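Faucet sprayer won't click back into the dock. Normal wear or bad install?

Posted by Leire Sarmiento in Kitchen & Bath

Hi everybody, first post after reading along for ages. We put in a Pramholm pull-down faucet last November when we redid the kitchen (single handle, brushed finish, the one with the button on the side of the spray head for switching between stream and spray). For the first few months I loved it. The head snapped back up with this nice little tug and you never had to think about it.

Now it droops. I push it up, it sits there for a bit, and then when I turn the water on it drops an inch and hangs crooked. If I shove it up hard it'll hold through one sink of dishes, maybe. My husband says all of them do this eventually and I should quit fussing. My sister has a Khamphan that's way older than ours and hers still goes up like the day she got it, so I'm not buying that.

Stuff I've tried so far: wiped down the collar and the top of the spray head with vinegar, moved the cleaning bottles away from the hose under the sink, and pulled the hose all the way out and let it go back in a bunch of times. The vinegar helped for a day. I have hard water, if that matters, and a pretty deep single bowl sink, so the hose gets pulled out far a lot. The faucet cost me $50 more than the one the plumber wanted to sell me, which is part of why I'm cranky about this.

Is this something I can fix myself or do I need to call the guy back out? And does anybody know if the weight on the hose is supposed to slide around? Mine seems to have a mind of its own.

Ketsara Kaewsai

Oh, I have been through this! Don't call the plumber yet, you can almost certainly do this one in your pajamas. I had the same droop on a Lultereck and drove myself nuts for weeks, and then fixed it with a screwdriver and a roll of tape.

First off, no, the weight is not supposed to slide around. It should be clamped tight on the hose at one spot. If it creeps down toward the bottom of the loop it stops doing its job, and if it creeps up too high it bangs into the underside of the counter or the shank and the head can't come all the way out. Yours wandering is where I'd put my money.

What I did, in the order I did it:

1. Take everything out from under the sink. Everything, even the stuff you think isn't in the way. I had a box of trash bags leaning on the hose and never noticed.

2. Turn off both shutoffs and run the faucet till it quits, just so you don't get a surprise if you bump something.

3. Push the spray head up into the dock by hand and have somebody hold it there (or use painter's tape, I used painter's tape). Then look at how the hose hangs. You want one clean loop with nothing touching it. If it's kinked or it's rubbing on a supply line, tuck the supply line back with a zip tie.

4. Look for the mark on the hose. A lot of them have a sticker or a printed band that says where the weight goes. If yours has worn off, check the booklet. Mine was 17 inches from the connector but please don't go by mine, they're all different.

5. Wipe the hose dry at that spot, put a wrap of electrical tape around it so the clamp has something to bite, and screw the two halves of the weight together over the tape. Snug, not gorilla tight. You don't want to squash the hose.

6. Pull the head down and let it up a few times before you put the trash bags back. 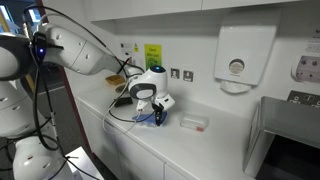

7. Now do the dock itself. Get an old toothbrush and go around the inside of the collar where the head seats, and the matching part on the head. Hard water crust builds up in there and you can't see it from above. Vinegar on a rag wrapped around it for half an hour, then brush, then rinse. You said vinegar only helped for a day, so I'm guessing you wiped it but didn't soak it.

8. If your model has a magnet in the dock, make sure the little plastic ring is sitting flat. Mine had popped up on one side and I just pressed it back with my thumb. Felt pretty dumb after that.

The whole thing took me less than an hour and I'm slow. Oh, and turn the shutoffs back on slowly. I cranked mine and got a big burp of air and water all over the backsplash.

Let us know if it works! I love mine again. I was ready to throw it in the yard.

Selorm Darko

they all do it. get a side sprayer. I went back to one in the rental after two of these pull down things and haven't looked at the hose since. less pressure but who cares

Prapai Intarasuk

Ketsara's steps are good and I'd do those first. Couple things to add from somebody who has put in a few of these for family.

Check whether the hose has gone stiff. Some of the braided nylon ones get a memory to them, especially if the cabinet gets chilly in winter, and then no weight in the world is going to pull them back smoothly. Grab it in the middle of the loop and bend it with your fingers. If it fights you or stays bent, replace the hose. It usually comes off with a quick-connect clip at the bottom and unscrews from the spray head at the top. Hang on to the little rubber washer, it likes to fall down the drain.

Also, a deep bowl by itself isn't a problem, but if you're always yanking the hose to its very end you're slamming the weight into the bottom of the faucet every time. That's how they walk. I told my mother this about her Brultness and she still does it, so I go over there and reset it for her.

Last thing. Before you buy any parts, dig out your receipt and send in a warranty claim. Ask for the hose and the weight together as a kit. Take a short video of the head dropping when the water comes on, it makes the back and forth go quicker. If you only got it last November I'd be surprised if they gave you a hard time, but read what your paperwork says.

I don't agree on the side sprayer, sorry Selorm. You'd need another hole in the counter and she just redid the thing.

Leire Sarmiento

Thank you all!! The weight was sitting practically on the cabinet floor. I moved it up to where there's a faint gray line on the hose and taped it like Ketsara said, and the head goes right up now. Soaking the collar tonight after dinner. I did the bend test too and the hose feels fine to me, nice and floppy. Still going to send the warranty email so there's a record of it.

Selorm, my counter is staying in one piece, but I'll keep it in mind for the laundry room.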